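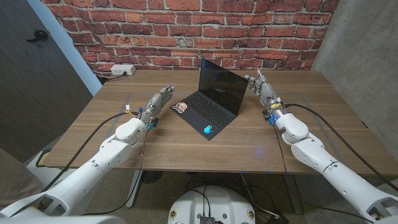 Lakmont市警、速度違反切符622件を取り消し 測定器の校正期限切れ

交通取締・測定機器板 > 海外事例

haba_lidar
Lakmont市警が、レーザー式速度測定器で切った違反切符622件の取り消しを発表した。対象機はBrotent製の手持ち型2台。定期校正の期限を過ぎたまま運用していたというのが理由で、測定値そのものに誤りがあったとは言っていない。納付済みの反則金は返還、免許の点数も戻す。
発表文に書かれていないのは次の点。
・期限切れの期間
・期限切れ後に校正へ出したときの受入時データ(調整前の値)
・日々の始業点検の記録が残っているかどうか
受入時データが許容差内だったのなら、全件取り消しは過剰ではないかと思う。意見を求む。

sokutei_kakari
過剰ではない。証拠としての要件は「測定時点で有効な校正証明があること」で、値が正しかったかどうかは別の話になる。後から許容差内だったと示しても、測定時点で証明がなかった事実は変わらない。

haba_lidar
要件の書き方による。Lakmontの運用規程は「校正された機器を用いること」としか書いておらず、証明書の有効期限については整備の章に出てくるだけ。整備規程違反が直ちに証拠能力の否定になるかは解釈が分かれるはず。

R7_junkai
規程の読み方はともかく、法廷で争えば警察側の負担が大きい。622件を個別に争うと、そのたびに機器担当の職員を証人に出すことになる。一括取り消しのほうが安いという判断だろう。法的な過剰かどうかと、実務上の選択は分けて考えたほうがいい。

kousei_memo
校正の側から補足。
レーザー式の速度測定は、パルスの往復時間から距離を求め、その時間変化から速度を出す。誤差に効くのは主に時間基準の水晶発振器と、照準のずれ。水晶の経年変化は速度換算ではごく小さく、期限を数か月過ぎた程度で許容差を外れる例はまず見ない。
問題になるのは照準。落下や車載中の振動で光軸とスコープがずれると、隣の車線の車を測る可能性が出る。これは速度の数値を見てもわからない。受入時データを公表するなら、速度の試験点より光軸のずれ量を先に出すべき。

haba_lidar
光軸は始業点検で見るのでは。Brotentの機種なら、柱か標識を左右上下に横切らせて音の変化を聞く手順が取扱説明書にあったはず。

kousei_memo
手順としてはある。ただし記録様式が「良・否」の丸だけという署が多く、ずれ量は残らない。丸が付いていても、実際に柱に当てたかどうかは記録から確認できない。

sokutei_kakari
始業点検を定期校正の代わりに使う議論には反対する。目的が違う。点検は故障の検出、校正は基準とのつながりの確認。点検記録が完全でもトレーサビリティの切れ目は埋まらない。

haba_lidar
代わりになるとは言っていない。期限切れ期間中の機器の状態を推定する材料になる、という話。

sokutei_kakari
その推定を、切符を切られた側の不利に使うことに反対している。

R7_junkai
そもそもなぜ期限が切れたかについて。地元紙の記事によると、校正の委託先がGromowに替わった時期と重なっている。旧委託先は期限の前に署へ通知を出していたが、Gromowとの契約には通知が含まれていなかったらしい。署の側には通知が来たら送るという運用しかなく、台帳で期限を見る担当が決まっていなかった。

gen_daicho
うちの職場(警察ではない。計測器の管理をしている)でも委託先を切り替えたときに同じことが起きた。通知は委託先の好意でやってもらっていただけで、契約書のどこにも書かれていなかった。切り替えの仕様書を作る段階で、旧委託先が契約外でやっていた作業を洗い出さないと抜ける。

参考までに、切り替え後に直した台帳の項目を書いておく。
管理番号/型式/製造番号/前回校正の実施日/次回期限/証明書番号/発送予定月/代替機の管理番号/使用停止の表示の有無
期限の月だけで管理すると、月初に切れるものを月末まで使ってしまう。日まで入れること。発送予定は期限の前々月にしておくと、委託先が混んでいても間に合う。

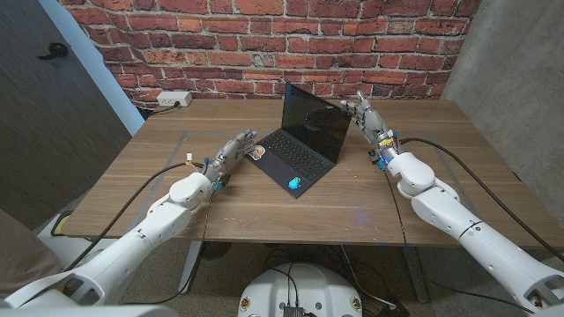 それと、証明書の発行日を校正の実施日として台帳に入力する間違いが多い。発行日は実施日より遅いので、次回期限がその分だけ後ろにずれる。Lakmontの件も、2台とも発行日で登録していたなら、署の認識より実際の期限切れは早かったことになる。対象件数が増える可能性がある。

haba_lidar
その点は見落としていた。発表文には「証明書の記載に基づき」とあるだけで、どちらの日付かは書いていない。

kousei_memo
Gromowの証明書は実施日と発行日が別欄になっている。見たことがあるのは別の機種のものなので、速度測定器でも同じ様式かは未確認。

tetsuya_kyoukai
機器の側で止められないのか。Pitkänenの測定器は内部に校正期限を持っていて、過ぎると起動時に警告が出る。測定結果の出力にも期限超過の印が付く。

R7_junkai
Pitkänenの方式は、校正後に期限を書き換える操作が要る。書き換えを忘れると、校正済みなのに全部の切符に期限超過の印が付く。隣の郡がこれをやって、逆向きの苦情を処理していた。

tetsuya_kyoukai
安全側に倒れる失敗なら許容できると思うが。

R7_junkai
件数が少なければ。印の付いた切符は弁護士が必ず拾うので、書き換え忘れだったと説明する書類を毎回付けることになる。

sokutei_kakari
書類を付ければ済むほうがましだろう。Lakmontは付ける書類がなかった。

haba_lidar
記録請求を出しておいた。請求したのは、対象2台の校正証明書(期限切れの前後)、受入時データ、始業点検簿、委託契約の仕様書。開示の期限は9月中。始業点検簿は保存年限が短いため、古い分は廃棄済みと回答される可能性がある。

gen_daicho
修理記録も加えたほうがいい。校正と修理で伝票が別になっていることが多く、期間中に落下修理が入っていても校正証明書には出てこない。

kousei_memo
同意。光軸を調整した修理があれば、調整前の値が修理報告書に残っているかもしれない。

haba_lidar
追加で請求した。別件扱いになるため手数料が再度かかった。

sokutei_kakari
開示されたら個人情報の黒塗りを確認してから上げてほしい。点検簿には職員番号が入っている。

haba_lidar
了解。受付番号は控えてある。金曜に窓口から補正の連絡があり、請求書の「受入時データ」という語が通じていなかったので、「調整前の測定結果」に書き直して再提出した。現在は受理済み。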